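Zandale home sale: your questions

When does the sale end?
It closes at midnight on Jan 24, 2024. Online and shop prices are the same.

Is delivery free?
Yes, on orders over £200. Rugs from the Jarker range are sent separately and can take seven days.

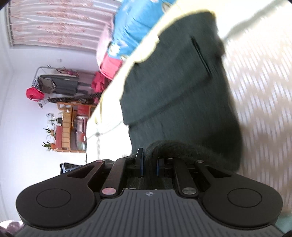 Black gripper with slotted outer arms

Can I return sale cushions and lamps?
Yes, within 28 days — keep the labels on. Made-to-measure Dunstan curtains can't be returned.

Will sold-out items come back?
Some will, at full price.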